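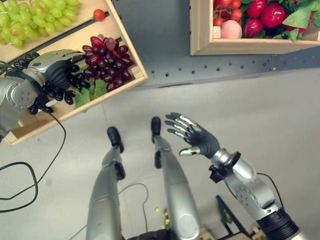

So Drastex wants 3,000 a month to rent us a humanoid that handles fruit. Cường Cao asked me to look at it before Zernham signs anything. Posting my notes as I go.

1/ The pitch is that it drops into an existing produce department. Same crates, same aisles, no conveyor. I buy for a grocery chain, so I've heard "no changes needed" from people selling scales, fridges and misting systems. There were always changes.

2/ Price first. The 3,000 covers the robot and remote support. It doesn't cover setup, the floor survey, or the person who has to stand nearby while it works. Page 9 of the contract calls that person an "attendant." I call that person a produce clerk.

3/ Grapes are the right test and I was glad to see them. A pepper forgives you. A bunch of grapes has a stem you should be holding it by, and if you grab the berries you're selling loose grapes by lunch. I asked how the hand decides where to grip. Got a long answer about training and a short one about stems.

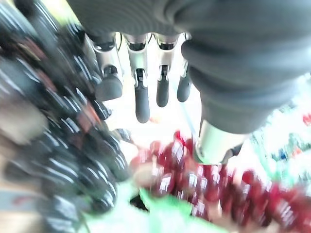
Drastex hand and sleeve, over the red stuff.

4/ I'll say something nice. The fingers are better made than I expected, metal with rubbery tips, and each one has its own joints. My last demo, from another vendor, was basically a salad tong with a power cord.

5/ The fabric sleeve bothers me. Gray cloth, lots of folds, working right above food that people eat without peeling. How often does it come off? Who washes it? Zerrin Ağca runs food safety for us and had the same question before I finished mine. Drastex says the sleeve is "replaceable." So is my car.

6/ Speed. The brochure says 60 items an hour. Items of what? Liudmyla Zhuravel at our Breltstead store can face a whole grape display while telling you about her sister's divorce. I want bunches per hour, plus bruised fruit per crate, measured by us.

7/ Cables. I asked whether the store version runs untethered and was told "that's the roadmap." A cord on a floor with shoppers and carts is a no from me – roadmap or not.

8/ Berkay Tekin from Drastex was patient with all this, to be fair to him. He offered 2 weeks free at Breltstead in February. I asked for overnight hours only, our clerks scoring the fruit, and the shrink numbers going to us first. He's checking.

9/ My recommendation to Cường for now: take the free trial, don't sign the lease. If they won't agree to the fruit scoring, skip the trial too.

10/ Several of you are asking about Semeniuk's machine. Haven't seen it. Their rep keeps sending me a video with music on it.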